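Konetti: time alignment and episode cutting for two-handed gripper recordings
Last updated: 2021-09-29

Konetti takes raw recordings made with two hand-held grippers and turns them into episodes that a policy can be trained on. It reads the gripper cameras, the head camera and the jaw encoders, puts them on one clock and cuts them where the hands start and stop working.

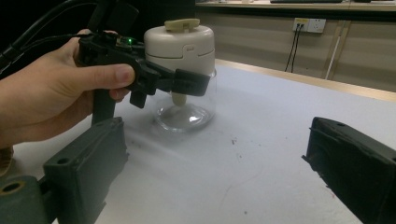
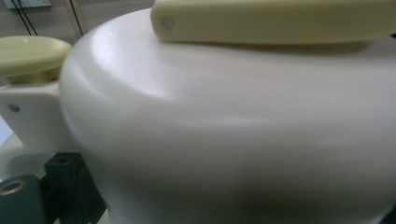
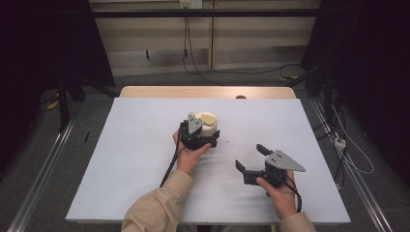
Photos: Chenxi Jin and Haiyan Cai, Poteo kitchen set

What is in the repository

konetti/align holds the clock code. konetti/cut finds episode boundaries. konetti/check runs the tests listed under Checks and writes one report per session. The Kada folder is the old ROS bag reader, kept for sessions recorded before July. New sessions use the Fan container format and do not need it.

Install

Python 3.8 or newer. Clone the repository, then run pip install -e . from the top folder. Video decoding needs ffmpeg on the path. There is no GPU code in this package.

Usage

konetti align SESSION_DIR
konetti cut SESSION_DIR --min-gap 2
konetti check SESSION_DIR

Run them in that order. Each step writes a new folder inside the session and leaves the raw files alone. If you rerun align, delete the cut folder first or the old boundaries will be picked up.

Time alignment

The two gripper streams are stamped by the recording computer when a frame arrives, so each has its own delay. Align estimates a fixed offset per camera by matching image motion to jaw motion over the whole session. It does not model drift. We tried a linear drift term and it made short sessions worse.

The head camera has no encoder to match against. Its offset comes from the gripper streams, using optical flow in the lower half of the image. If both hands keep still for most of a session the estimate is poor, and check will report it as HEAD_WEAK.

Episode cutting

An episode starts when either gripper moves and ends when both have been still for the minimum gap, given in seconds. Jaw state is stored for each side separately. One gripper holding a part while the other is open is a normal state and does not cause a cut.

Small motions are a problem. Turning a knob moves the wrist very little, and the first version of cut split those episodes in half. The motion threshold now depends on whether the jaws are closed. You can set both values in cut.yaml under still_open and still_closed.

Checks

Dropped frames in any stream. Jaw values outside the calibrated range. Episodes longer than 400 seconds, usually a recording that was left running. Close views where tracking has too few features: a large white surface near the lens gives the pose tracker very little to work with, and these frames are marked LOW_TEXTURE and kept.

Known problems

Clear glass and plain white plastic are hard for the pose tracker. Poses in LOW_TEXTURE spans are interpolated and should not be used as ground truth.
Left and right get swapped if the cables are plugged in the other way round. Check does not catch this yet. Look at one episode by hand before you process a whole day.
The progress bar in align stops at almost 4 percent on the first camera and then jumps to the end. The output is fine.

Questions about align go to Chenxi Jin, everything else to Haiyan Cai. Please attach the check report.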